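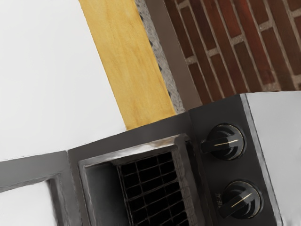 厨房再大，一天也就用两次，何必跟卧室抢地方，一位读者在来信里这样写。这封信是对本刊三月那期住房专题的回应，信写得不长，意见很明确：年轻人下班晚，外卖方便，开发商把厨房做小是顺着市场走，媒体不应该总替旧房子说好话。

这个意见有道理，持这种意见的人也很多。不过在Turkier老城走上几天，听到的话就不太一样了。有人抱怨厨房小到两个人转不开身，有人说厨房不小，可是没有一块地方能踏实放下一块砧板，还有人说自己搬进新房以后才发现，原来家里最常吵架的地方就是灶台前面。厨房的面积只是一个数字，里面怎么分，谁在用，什么时候用，这些事情图纸上都看不出来。

本文想说的是Turkier的家庭厨房在这几十年里怎么变成现在的样子，以及现在住在里面的人怎么对付它。

从走廊里搬出来

Turkier老城靠河一侧的住宅，多数是按单位宿舍的标准盖的。那时候一层楼共用一间厨房，灶台沿着墙排开，每家一个位置，锅碗瓢盆各自拿回屋里放。住过这种楼的人，说起来首先提到的往往是气味。谁家炖了肉，谁家炸了鱼，整层楼都知道。其次是排队，傍晚那一阵水龙头前面总站着人，洗菜的和接水的互相让，也互相不让。

后来改造，公共厨房陆续撤掉，每户从自家屋里隔出一块来做饭。隔出来的这一块常常没有窗，或者窗开在过道上。老住户习惯把灶台贴着外墙放，墙上凿一个洞，装排气扇，油顺着外墙往下淌，几年下来，楼的背面一道一道发黑。Yusuf街上还能看到这样的楼，洞大多已经用水泥堵上了，颜色比周围浅一块。

再往后是独门独户的成套住宅，厨房终于有了自己的门和窗。这一批房子的厨房普遍是一个窄长条，一边是台面，一边是走道，门开在短边上，窗开在另一头。这种格局在使用上很清楚：从门口进去依次是冰箱、水池、切菜的地方、灶台，菜从一头进去，从另一头变成饭。它的毛病也清楚，就是只容得下一个人。第二个人进来帮忙，第一个人就要侧身。

住在Yusuf街东段的一位退休女工说，她在这样的厨房里做了大半辈子饭，丈夫进来的次数很少，她一直以为是他懒，直到有一年换了房子，厨房宽了，丈夫自己走进来切土豆。她讲这件事的时候没有什么特别的表情，说完又补了一句，土豆切得很粗。

把门拆掉

成套住宅之后，变化最大的一件事是拆门。Hornidico在城南开发的几个楼盘，最早把厨房和客厅之间的墙取消，只留一段矮台。售楼处的说法是空间连起来，屋子显大，做饭的人可以和家人说话。这几条都是实话。房子卖得也不错，别的开发商跟着做，到后来，城南新房里带门的厨房反倒要专门去找。

住进去以后，第一个问题是油烟。Turkier本地人做菜重油，辣椒和花椒要在热油里过一遍，这一步省不掉。从前厨房门一关，窗一开，呛的是做饭的人自己。门没有了，呛的是全家。有住户把油烟机换成更大的，声音也更大，原先说好的边做饭边聊天就聊不成了，看电视的人还要把音量调高。

第二个问题是乱。带门的厨房，客人来了可以把门带上，里面堆成什么样没人看见。敞开以后，水池里的碗、台面上的葱皮、墙上的油点，坐在沙发上一览无余。不少人说，自从搬进敞开的厨房，洗碗变勤快了，也有人说自己干脆少做了。

第三个问题是墙少了。这一条装修之前很少有人想到。墙少了，吊柜就少了，挂锅铲的地方少了，插座也少了。一面墙能挂住很多东西，拆掉以后这些东西都要往台面上挪，台面又没有变长。

也有人把门装了回去。城南一家门窗店的店主说，他那里做得最多的一种活，就是给开放式厨房加玻璃推拉门，客户大多住进去一年上下，冬天来量尺寸的比较多，因为冬天不好开窗。玻璃门的好处是光能进来，缺点是滑轨里容易积油，要拿旧牙刷蘸热水一点一点刷。

门加上了，当初设计的矮台就变得有些尴尬。它原本是连接两边的，现在被门隔在外面，多数人家拿它放水壶、药盒和快递。

一份问卷

本刊住房组做过一次关于家庭厨房的问卷，发在老城和城南的社区服务点，收回2,574份。问卷的题目都很简单：厨房有没有门，有没有窗，谁做饭，每周做几次，最想改的是哪一处。

收回来的问卷填得详略不一。有的只打了勾，有的在空白处写得满满的，还画了平面图。住房组整理以后发现，填“最想改哪一处”的时候，写面积的人没有预想的那么多，写台面的人很多，其次是插座，再其次才是油烟。老城和城南在油烟一项上差别明显，在台面这一项上差别很小。

有一份问卷的背面写着，她家的台面上常年放着电饭锅、电水壶、刀架、油壶和一只放蒜的碗，剩下的地方刚好够放一块砧板，切好的菜没处搁，只能搁在洗衣机盖子上。同样的抱怨换了不同的东西，在许多份问卷里都出现过。洗衣机盖子、冰箱顶、餐桌、窗台、一把椅子，凡是平的地方，都有人拿来放切好的菜。

这份问卷的做法谈不上严格，社区服务点白天来的人以老年人为主，上班的人填得少，结果自然偏向常做饭的人家。引用的时候应当考虑到这一点。

台面上的电器

台面不够用，和电器变多有直接关系。过去的厨房里带电的东西很少，一只电饭锅，一台排气扇，冰箱往往还放在屋里。如今的厨房里，凡是能通电的都通了电。

台式烤箱是这几年添得比较多的一种。它占的地方大，又不能塞进柜子，散热要留空，门要往外开，前面还得留出放烤盘的位置。买之前量过尺寸的人不多，买回来才发现，烤箱放下去以后切菜的地方就没有了。

Dastska是城里一家老字号电器行，在Yusuf街和滨河路各有一间店面，卖新货，也收旧货。店员说，收来的旧烤箱里有相当一部分几乎没怎么用过，烤盘上的保护膜还在。卖主给出的理由大同小异，都是没地方放。店里对这类机器收得谨慎，要通电试过上下两组加热管，看门封有没有变形，再看电源线有没有换过。自己换过线的一律不收。

店员还说，有些顾客买烤箱的时候问得最多的是温度准不准，回去用了一阵再来，问的就是线能不能接长。
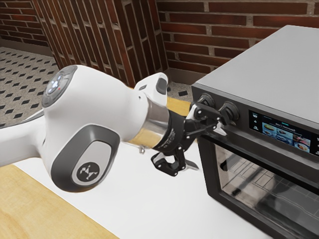
黑色台式烤箱放在白色台面上。

线的问题在老城尤其突出。老城的入户线多是当年统一改造时换的，够用，但没有给大功率电器留多少余量。厨房往往只有一个回路，烤箱、电水壶和电磁炉同时开，总闸就跳。住户摸出了一套先后次序：先烧水，水开了再开烤箱，烤箱预热完了再热汤。做一顿饭像排班。

电工一般会建议从配电箱单独拉一路线到厨房，专供烤箱一类的电器，插座装在台面以上，离水池远一些，不要用拖线板过渡。这件活在新房里半天能做完，在老房里要看墙里有没有管。没有管的要走明线，沿着墙角走一道白色线槽，不好看，有的人家嫌难看就不做了，继续排班。

还有一个细节是台面的深度。老房子的台面做得浅，烤箱放上去，后面的散热口贴着墙，前面的脚已经在边沿上。说明书上都写着四周要留空，可是照着留，东西就放不下。Dastska的店员遇到这种情况，会劝顾客买小一号的，或者在台面旁边另放一张矮柜，矮柜要重，不能晃。

台面做什么材料，说法也多。人造石便宜，容易渗色，姜黄和酱油滴上去要马上擦。天然石结实，接缝处爱积灰。不锈钢耐用，饭馆里常见，放在家里有人嫌冷，切菜的声音也响。木头的台面看着暖和，水池边上那一段容易发黑，隔一段时间要上一次油，老人家大多不愿意伺候它。城南样板间里喜欢用白色台面，住进去的人评价不一，有人觉得亮堂，切东西看得清，有人觉得一天要擦许多遍。

烤什么

烤箱进了门，烤的东西和说明书附的食谱关系不大。Turkier人家里烤得最多的是红薯、花生、羊排和本地的一种圆饼。圆饼原先是街上买的，用炉子贴着壁烤，外皮硬，里面有一层葱油。家用烤箱烤不出那层硬皮，温度上不去，但是省事，冻好的饼坯拿出来直接进烤箱，早上上学上班的人来得及吃。

Yusuf街早市上有一个卖饼坯的摊子，摊主过去卖烤好的饼，后来炉子因为烟的缘故不让用了，就改卖生坯。生坯装在塑料袋里，按袋卖，袋子上用圆珠笔写着日期。她说刚改的时候不习惯，老觉得没做完就卖给人家，心里不踏实。顾客起初也不习惯，拿回去用平底锅烙，烙得外面糊里面生，回来找她。她只好在摊子上贴一张纸，写明先调到多高的温度，烤多久，中间翻一次面。

纸贴出来以后还是有人来问，因为每家烤箱的脾气不一样，同样的温度，有的颜色深，有的颜色浅。她后来在纸的最下面添了一行：看颜色，不要看钟。

羊排是另一回事。羊排出油，油滴在加热管上就冒烟，开放式厨房里烤一次，沙发套要洗一次。有经验的人在烤盘下面再垫一层盘子，倒一点水，油滴进水里不冒烟，只是水烤干之前要记得添。也有人干脆把羊排留给饭馆。

孩子多的人家还烤小面包。面粉、鸡蛋、糖，和面的时候孩子可以参与，烤好以后形状各异，大人挑难看的吃。这类活动大多发生在周末的上午，地点往往是餐桌，厨房里站不下。餐桌在这里又一次成了厨房的一部分，铺一块垫子，揉面、分剂子、晾凉都在上面，吃饭之前再收拾出来。

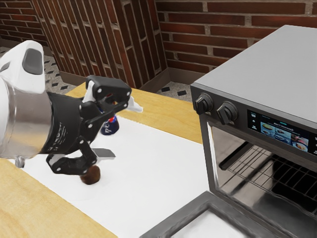 餐桌算不算厨房

在图纸上，餐桌属于餐厅或者客厅，不算厨房面积。在日子里，它承担了厨房相当一部分的活。包饺子、择豆角、剥蒜、给孩子切水果，需要坐着干的活几乎都在餐桌上进行。厨房里的台面是给站着的人用的，高度按站着来定，坐下来就太高了。

老年人对这一点感受最深。站久了腿疼，他们会把能坐着干的活尽量挪到外面，菜洗好端到餐桌上切，切好再端回去下锅。如果厨房到餐桌之间有门槛，或者地面有高差，端着盆走这一趟就有风险。老城不少房子在厨房门口有一道凸起的石条，当年是为了挡水，如今成了绊脚的东西。有人把它凿平，凿平以后水管一漏，水就流进客厅，只好再铺一条毛巾。

设计上其实有现成的办法。在厨房里留一段低的台面，下面空着，人可以把腿伸进去坐。这种做法在给行动不便者做的改造里很常见，在普通人家里却很少有人提。一个原因是柜子按标准尺寸成批生产，做一段低的要另外算钱。另一个原因是年轻人装修的时候想不到自己需要坐着切菜，等到需要的时候，柜子已经装了很多年。

也有人在厨房里放一张高凳，半坐半靠，择菜刷碗都能用。凳子不要带轮子，四条腿要包橡胶，坐面窄一点，不用的时候推到台面底下。这算是花钱最少的办法了。

改一间厨房要多少钱

旧厨房改造的花费，主要在看不见的地方。拆旧柜、铲旧砖、换水管、走电线、重做防水，这些做完了，新厨房还一点样子都没有，预算已经用掉一大半。

Turkier对老城住户的厨房改造有一项补贴，每户3,000元，2022年12月1日起受理申请，限用于水电和排烟管道，柜子和电器不在范围之内。补贴不算多，但限定的用途是对的，很多人家的钱都花在了柜门和台面上，水管和电线能不动就不动，过几年漏了，新柜子还要再拆一遍。

申请时要交房屋产权证明、改造前的管线情况和施工方的资质。租户不能单独申请，要由房东出面。这一条在老城引起过一些议论，因为老城的房子有许多是租出去的，房东自己不住，对厨房没有切身的感受，跑一趟手续嫌麻烦。租户天天用，又没有资格。有的租户和房东商量，手续由租户去跑，房东只签字，省下来的钱从房租里慢慢算，也有谈不拢的。

施工的周期也要算进去。一间老厨房从拆到能开火，顺利的话5周，中间有7天不能用水。这段时间怎么吃饭，每家有每家的安排。有人去亲戚家住，有人天天吃面馆，也有人把电磁炉搬到阳台上，在阳台上炒了一个月的菜，炒出了经验，厨房修好以后阳台上的那一套也没有撤。

装修公司报价单上有几项值得多看一眼。一是拆旧是否包括清运，老楼没有电梯，垃圾下楼按袋另算，是一笔不小的数目。二是水管改造按米计还是按点计，两种算法在小厨房里差得不多，在长条形的厨房里差得多。三是油烟机的止逆阀有没有含在内，老楼共用烟道，没有这个阀，楼下炒什么自己家就闻到什么。

台面下面的那截水管，施工时最好拍几张照片留着，哪里有接头，哪里有拐弯，以后打孔装东西用得上。插座的位置也一样。许多人事后打钻碰到了管子，都是因为封上砖以后记不清了。

样板间里的灶台

城南的样板间现在多了一种做法，厨房里贴一面红砖或者仿石头的墙，木头的搁板上放几只玻璃罐。看房的人进去，大多先拍照，再拉开抽屉看滑轨。灶台上很干净，没有油壶，没有抹布，也看不到垃圾桶。

垃圾桶放在哪里，是本次走访中被反复提起的一个小问题。放在水池下面，弯腰才能扔，手上滴着水，柜门把手总是湿的。放在走道上，占地方，容易踢到。嵌在台面里的那种，开口小，瓜皮塞不进去。有人试过把桶挂在柜门上，开关柜门的时候晃，装满以后把合页坠歪了。Hornidico较早的一个楼盘里，有一户人家在台面靠水池的一角开了一个圆洞，下面直接对着桶，切剩的东西顺手一推就下去。洞是自己开的，边沿用胶封过，封得不太平整，用了几年没有渗水。后来这户人家卖房，中介建议把洞补上，说买家看见会介意。

买家是一对老夫妻，看房那天洞还没来得及补。他们问能不能留着，后来房子就带着那个洞过了户。

写信来的那位读者说厨房一天只用两次。按做饭的次数算，这个数目差不多。要是把倒水、洗杯子、热剩饭、给孩子冲奶粉、半夜起来找一口吃的都算上，次数就不好说了。住房组打算在下一次问卷里加上这一题，另外把“台面上现在放着什么”从选择题改成填空，留三行的位置。老城的发放点仍然设在社区服务点，城南的准备改到傍晚，放在几个楼盘的取件柜旁边。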